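The right arm stopped answering on Tuesday

We lost most of a day on the two-arm table this week, and I want to write it down before I forget the order of things.

The job is cloth handling. Both arms take hold of a piece of fabric and fold it, with some tableware nearby that they have to leave alone. We were at 1,742 recorded runs when the right arm went limp in the middle of a lift. The left one kept pulling, because our stop signal only covered the arm that raised the fault. It dragged the cloth and the other gripper along until Stojan Vlachou hit the switch.

No damage that we could find. The log had 10 dropped messages on the right side, all from the wrist joint, all within the last 30 seconds. I blamed the motor first and swapped it, and that cost us the morning. The fault came back on the second run.

It was the cable. It runs loose from the gripper and down over the forearm, and when the arm reached far to the left it pulled on the connector just enough to break contact. With the arm parked, every test passed. Stavros Dimitrov found it by bending the wrist by hand and watching the message counter – something I should have tried before I opened a toolbox.

Two changes so far. The connector has a clamp on it now, and a fault on either arm stops both. The second one should have been there from the start, and that was my mistake. I still want a proper cable guide – the clamp only protects one end – but that will have to wait until September.

We are back to cloth runs, at reduced speed for the next 125.
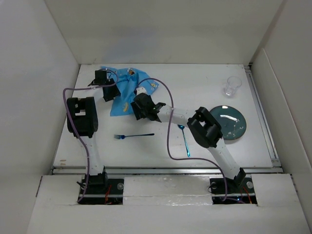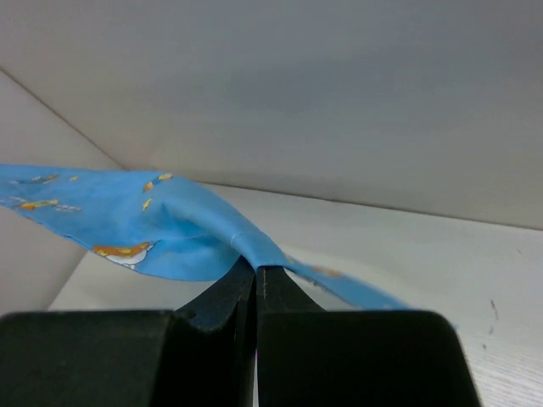

The two-arm table, and a closer view of the blue cloth in a gripper.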